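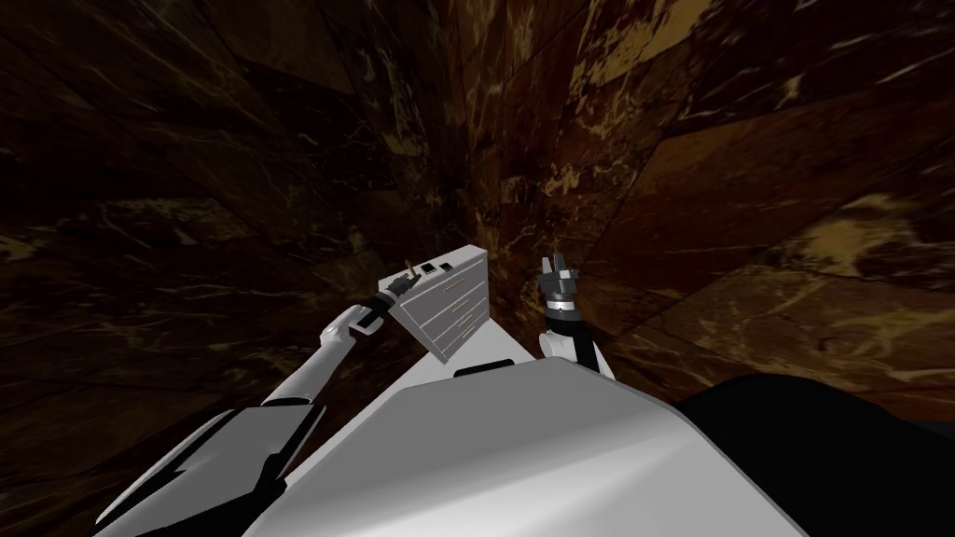

*Two arms, one little drawer cabinet, and marble on every side. From our tidy-up task in the simulator.*

## Workshop tips from the Lillirent robotics club

We spent the whole of April teaching a simulated robot to do household chores, and I love how much of it carries over to a real bench (and a real kitchen, come to think of it!). These are the tips members ask for most.

**Start with the smallest handle you own.** Drawer handles are wonderful practice. Ours are little tan ones, and a gripper that comes in even slightly crooked will slide right past. Line up the wrist first, then close the fingers, then pull. Three separate moves, saved under three separate names.

**Park the arm you aren't using.** Straight up with the fingers open works great. An idle arm hanging over the work is asking to get bumped.

**Slow down for the last bit.** We run at full speed until the gripper is 5 centimeters out, then drop to 20 percent. It feels painfully slow the first time, and then you stop chasing your parts across the floor.

**Name your saved runs properly.** We have 551 of them in the Karnent folder and 293 are called "test" something. Please put the task, the arm and the month in the name. Future you will be so happy.
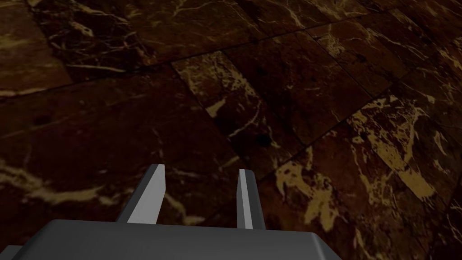
*Fingers open, looking down at the floor tiles.*

**Check the fingers before every run.** Open them all the way and look at the gap from the gripper's own view. If one finger seems to lean, compare it with a second view before you touch any settings, as the angle can fool you.

**Mind a busy floor.** Veined marble is gorgeous, but small tan parts can get lost against all that gold and cream. At home, lay a plain dish towel under your screws. In the simulator, swap in the plain gray floor while you tune, then bring the marble back for the final try.

**Keep a paper log.** Ours lives in the Subramaniam room, next to the kettle. Write down what you changed, one change per line, and leave a pencil with it!

Next month's sheet covers cable ties and lids with screw threads.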